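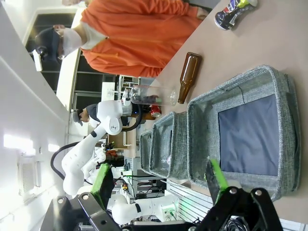
The Great Empties Debate

I grew up in a house where you could not throw away a bottle. My grandmother kept them under the sink, in the pantry, behind the sofa, and (one summer) in the bathtub, until somebody needed a bath. So when my neighbor Octavian Pîrvu knocked on my door in April and asked if I'd come along to the meeting about bringing deposits back to our town, I had my shoes on before he finished the sentence.

Deposits, if you're too young to remember them, are the few cents you pay on top of your drink and get back when you return the empty. Our town had them when I was little. You carried your bottles down to Sithole, the grocery on the corner, and a man in a brown apron counted them into a crate and gave you coins. I bought an awful lot of licorice that way. Then the store stopped taking them, the coins stopped, and everything went into one big bin with the pizza boxes.

I'd assumed everybody would be for it. Oh boy, was I wrong! There were 47 of us in the library basement and I think I heard 47 opinions. One man was worried about ants. A woman who runs a lunch place wanted to know who was going to store all this stuff, because her back room is the size of a closet and already has a freezer in it. Fair point, I thought. Somebody's teenager stood up and said he would personally collect every bottle on his street if there was money in it, and he got the biggest clap of the night.

Octavian had brought a folder. Octavian always brings a folder. He read us a page on what we each throw out, and told us he'd weighed his own trash for 11 weeks, which his wife confirmed from the back row with a long sigh.

I went home and decided to try it myself, at least the sorting part. My kitchen isn't big, so this took some rearranging, and for a while the cat food lived on top of the piano.

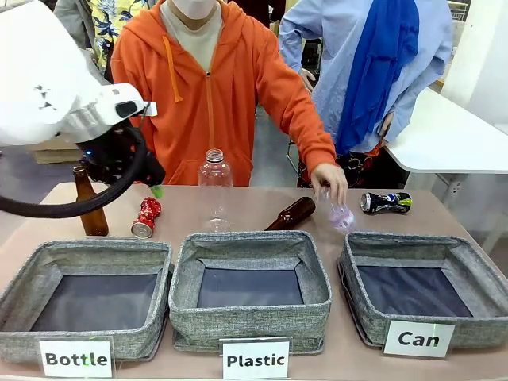 One crushed bottle at a time.

The first thing I learned is how much I drink out of things. Fizzy water, mostly. I'd have told you I got through a couple of bottles a week, and by the end of the month I had about 200 containers of one sort or another on the back porch. I was embarrassed! I'd put a blanket over them when people came by.

The second thing is that crushing is a whole argument of its own. My sister squashes everything flat and is very proud of it. Octavian says never squash, on account of the old return machines, which needed to read the label and would spit out anything wrinkled. I went back and forth on this for days. In the end I called our hauler, Vullau, and a very patient man told me that on our route they'd take them either way, but could I please stop putting the lids in a separate envelope. (I had thought the envelope was a nice touch.)

Glass was the hard part for me, and that's pure sentiment. I've still got a bottle from my grandmother's pantry on my windowsill and I am not giving it back for any number of cents. But the rest can go. I found I liked the sound of it, that clink as you set one down next to another, and it took me straight back to the counter at Sithole and the man in the apron.

What finally got me into a rhythm was giving each kind of thing its own place and writing the name on it in big letters.

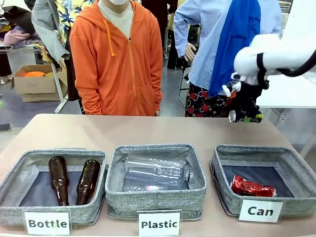
My husband, who had been dropping his soda cans wherever there was a gap, came around within a week. I never had to nag. He'd just stand there for a second, holding the can, reading, and then in it went. My sister said labels were for people who can't be trusted, and I told her she'd met my husband.

We had the second meeting at the end of the summer, in the same basement with the same terrible coffee. The ant man was back, and so was the teenager, who by now had a wagon. The lunch place woman had worked out a plan to share a shed with the hardware store next door, and she'd drawn it on a napkin, which got passed around until it had a coffee ring on it.

We took a show of hands, and 39 went up for giving deposits a trial. It still has to go through the town, and they'll hear it on 7th September. Octavian has asked for ten minutes to speak. I've seen the folder, and he's going to need longer than that.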